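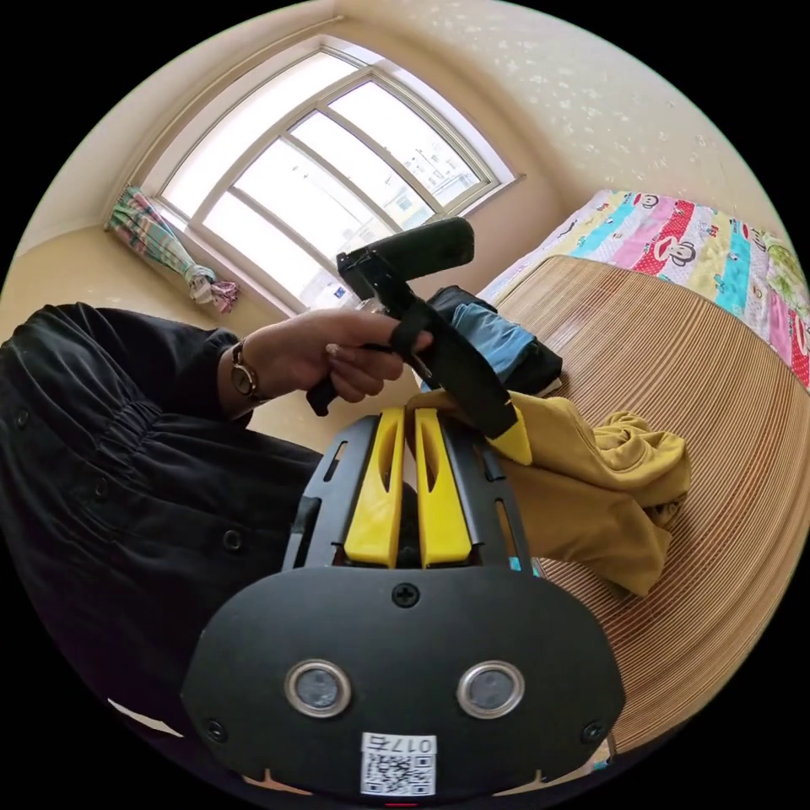

Folding on the Bed: what I learned from a month of other people's laundry

Design and Everyday Life module, project report
November 2023

So my project started because I hate folding clothes. Our brief was to pick one small household job and look at it properly, and most of my group went for cooking or washing up. I picked folding, mainly out of spite, and then got far more into it than I expected!

I did the whole thing in Murnside, in the shared house where I live and in two other student houses on the same road. The question I handed in with my proposal was "Does the surface you fold on change how well you fold?" My tutor said it was a bit narrow. I kept it anyway, and I'm glad I did, although it did spread out a bit towards the end (see the part about piles).

What I did

I folded on three surfaces: a kitchen table, an ironing board and a bed. The bed had a woven bamboo mat over it, the kind with fine slats that people sleep on in hot weather, and a patchwork quilt up at the head end with monkey faces all over it. I'd planned to strip the bed and use the bare mattress but the mat was so nice to work on that I left it. That does mean my "bed" results are really "bed with bamboo mat" results, and I should have tested both. I've put that under things I'd change.

The clothes were a mixture. T-shirts, jumpers, a few pairs of trousers, and one mustard-yellow thing that came up in nearly every session and that I now feel quite strongly about. Each session was 20 items, washed and fully dry, tipped out in a heap. I timed myself with my phone and then gave each finished pile a mark out of ten for neatness, which I know is not very scientific. I tried to be strict.

For the method I used the one from the Triltent home care leaflet, where you fold the sleeves in first and then bring the bottom up in thirds. I also tried the way my gran taught me, which is quicker and looks worse.

What happened

The table was the fastest, no surprise there. It's hard and flat and the right height, and you can smooth things with your whole forearm. The trouble is that everybody wants the kitchen table. I got moved off it in the middle of two sessions and had to start again, and once a jumper picked up some jam.

The ironing board was awful. It's too narrow for anything with sleeves and the finished pile has nowhere to go, so you end up putting it on the floor or on a chair behind you. I gave up on the board after 3 sessions and I don't think I missed much.

The bed was slower than the table but the piles came out neater, which I really didn't expect. My best guess is the mat. On an ordinary duvet everything sinks and slides about, but the slats are firm enough to press a crease against, and there's room to lay the whole heap out before you begin. I could see what I had, so dark things went together and the bulky things went at the bottom. The downside is your back! A bed is low, and after a long session I was kneeling on the floor to finish.

Piles

This is the bit I hadn't planned. In October I noticed that I always left the same sort of thing until last: anything that had come out of the wash scrunched into a ball. Smooth things got folded straight away and the crumpled ones got pushed to the side, again and again, until there was a sad little heap of them. When I made myself do the crumpled ones first, the whole session felt shorter, even though the timings hardly changed.

I asked my housemates about it and they all do the same. One of them just puts the crumpled ones back in the wash.

Writing it up

I made a short guide as my final piece, called Jurnon (it was the name of our group folder and it stuck). It's one sheet of paper, about 600 words, with drawings. The Alaoui launderette let me leave copies by the dryers, and they'd all gone when I went back, so either people liked it or somebody needed scrap paper.

Things I'd change

Test the bed with and without the mat. Get someone else to give the neatness marks. Use the same clothes every time, because my jumpers kept getting swapped for thinner things as I needed to wear them. And I'd raise the bed somehow, or at least find a cushion for my knees.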